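Support > Winon Guides > Section 3: Setting Up Your Trip Journal

Section 3. Setting Up Your Trip Journal

Written by Shahzad Paracha
Last updated January 3, 2025

By now you should have Winon on your phone and an account you can sign in to (if not, go back to Section 2, it takes a couple of minutes). This section covers making your first trip, getting it ready for places with no signal, and writing entries while you're out there. I've kept a Winon journal on every trip I've taken for years and I still get a kick out of opening a blank one, so bear with me if I go on a bit!

3.1 Create a trip

1. Open Winon and tap Trips, then the plus sign in the top corner.
2. Type a name. You get up to 40 characters, and spaces count.
3. Tap First Day and pick your departure date. Leave Last Day blank if you don't know when you're coming home.
4. Choose a home time zone. Winon fills in the one your phone is using right now, so check it if you're already on the road.
5. Tap Create.

Your trip opens on an empty page with the name across the top. You can change the name later from the trip menu, and people do, all the time. My July trip started out as "Train to Brikthorpe" and ended up as "Everything Except the Train to Brikthorpe."

Note: Creating a trip doesn't share it with anyone. Sharing is off until you turn it on (see Section 5).

3.2 Add your stops

Stops are the backbone of a journal. Each entry you write gets filed under one, and the map view draws a line between them in order.

1. From the trip page, tap Stops.
2. Start typing a place. If the right one shows up in the list, tap it.
3. If it doesn't show up, tap Drop a Pin and press and hold on the map.
4. Set an arrival day, or tap Not Sure Yet.
5. Repeat for as many stops as you like, up to 200 in one trip.

Airports and stations can be stops too, and I really encourage you to add them. A four-hour layover is a wonderful place to write. You've got a chair, you've got people hurrying by with hats on that they couldn't fit in the suitcase, and you've got nowhere to be until they call your row. Some of my favorite pages were written next to a gate.

To change the order, press and hold a stop and drag it. Stops marked Not Sure Yet sit at the bottom until you give them a day.

Caution: Deleting a stop also deletes the entries filed under it. If you want to keep them, open each entry first, tap Move, and pick another stop.

3.3 Download the trip for offline use

Do this at home, on Wi-Fi, the night before. Please don't leave it for the boarding line. I have left it for the boarding line.

1. Open the trip and tap the menu (three dots).
2. Tap Make Available Offline.
3. Pick Maps Only, Entries Only, or Everything.
4. Wait for the check mark next to the trip name. Keep the app open until you see it.
5. Switch your phone to airplane mode and open the trip again. If the map and your entries load, you're set. Turn airplane mode back off.

Everything is the best choice if you have the room for it. To see how much space it needs, tap Size before you start the download.

Note: Offline maps expire. Winon shows a small clock next to the trip when a map needs to be refreshed. Entries never expire.

3.4 Write your first entry

This is the fun part.

1. Tap Write from the trip page.
2. Winon suggests the nearest stop. Accept it or tap Change.
3. Type, or tap the microphone to dictate.
4. Tap Mood, Weather, or With Whom to add a tag. All of them are optional.
5. Tap Keep. The entry saves to your phone right away and goes to your account the next time you have a signal.

There's no required length. One line is fine! "Rain, good soup, missed the bus" is a complete entry and it will bring back a whole afternoon when you read it next winter.

If you're stuck, tap Prompt. Winon comes with 13 of them, and the one I use most is "What can you hear from where you're sitting?" It gets you to pull out your earbuds and pay attention for a minute, and in a departure hall there is always something: a kid counting the planes, a cart with a bad wheel, somebody on the phone patiently explaining where the cat food is. You can write your own prompts too, under Settings > Writing > My Prompts.

Dictation works offline only if you've downloaded the voice pack for your language. Go to Settings > Voice > Get Voice Pack. In loud places hold the phone close, talk at your normal speed, and look over the text before you tap Keep. It once turned my "gate change" into "great cheese," and I left it in.

3.5 Quiet Time

Quiet Time hides notifications from other apps while you write. It's off when you first install Winon.

1. Go to Settings > Writing > Quiet Time.
2. Turn it on and give permission when your phone asks.
3. Choose how long it should last. End With Entry is a good place to start.
4. Under Let Through, pick the apps and contacts that should still reach you.

Caution: Quiet Time can hide gate changes and delay alerts. Before you fly, add your airline's app to Let Through. If you're traveling with someone, add them as well. Phone alarms always sound.

3.6 Import old notes

Already have a pile of travel notes in some other app? Bring them in! Mine ran to 3,142 separate notes when I finally moved them over, going back to a student trip around Ulard, and reading them again took me the better part of a happy weekend.

1. Export your notes from the old app as plain text files, one note per file.
2. Put the files in one folder on your computer.
3. Sign in to Winon on the web and choose Import.
4. Drag the folder onto the page.
5. Pick Sort by Date or Leave Unsorted.
6. Click Start and keep the browser tab open until you see Done. 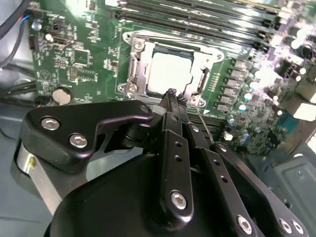 Sort by Date looks at the first line of each note. If it finds a date there, it files the note under the matching trip, and if there's no matching trip it makes a new one. Notes without a date go into a trip called Loose Pages. Take your time with Loose Pages. You can move notes out of it one by one, or select several and tap Move.

Note: Import brings in text only. Photos have to be added afterward, from inside each entry.

If the import stops partway, start it again with the same folder. Winon skips anything it already has, so you won't end up with doubles.

3.7 If something isn't working

The check mark never appears after a download. Make sure the app is open and the screen is on. If it still won't finish, choose Maps Only, let that complete, and then choose Entries Only.

Entries show the wrong time. Open the entry, tap the time, and pick Local or Home. To change it for the whole trip, use the trip menu > Time Display.

A stop lands in the wrong country. Lots of towns share a name. Delete the stop before you write anything under it and add it again with the country after a comma.

An entry says Waiting. It's safe on your phone and hasn't reached your account yet. Connect to Wi-Fi and pull down on the trip page to send it.

Caution: Don't sign out or uninstall Winon while any entry says Waiting. Entries that haven't been sent are removed along with the app.

Next up is Section 4, where we add photos, ticket stubs, and little hand-drawn maps to your pages. Have a great first trip, and write something before you leave the airport!

Related guides
Section 2: Installing Winon and Creating an Account
Section 4: Photos, Tickets, and Sketches
Section 5: Sharing a Trip With Family and Friends
Printing Your Journal as a Book
Using Winon on a Tablet

Winon is published by Chaudhry Travel Software. All rights reserved. | Contact Support | Back to top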